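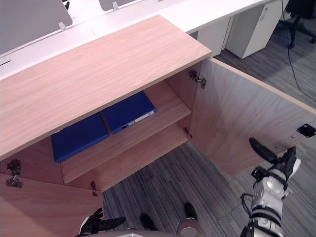 Filed under: Minor League, Grumbling

The Omora front office wants us to believe 2,535 people watched the home opener last January. I was there. I had a row to myself and so did the guy behind me, who used his to lie down.

Tickets sold and people in seats are different things, and every club in the league plays this game. Fine. But now the owners are using that number to ask for 900 more seats at the Edov end, and I'd like to see one turnstile count before anyone pours concrete.
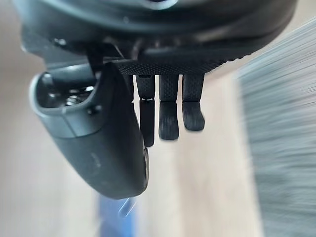 About that new goalie

Pan let in 40 goals last season behind a defense that could at least skate backward. The team blog calls him "battle-tested." Maybe. His glove side looked slow to me all spring, and the coach kept pulling him in the second period – usually a goal too late.

I keep hearing the power play will fix everything. It was going to fix everything last year too. They passed it around the outside until somebody got bored and shot it into a shin pad. 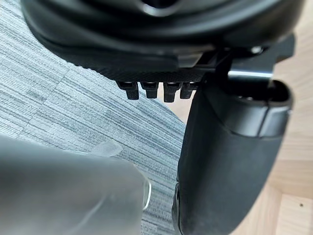 Posted by Ardalan Hashemi on August 15, 2026

I renewed anyway, same section. If they're down three by the first intermission again, I'll be in the Zikero lot before the horn.

We use cookies to remember your preferences. Accept | Manage settings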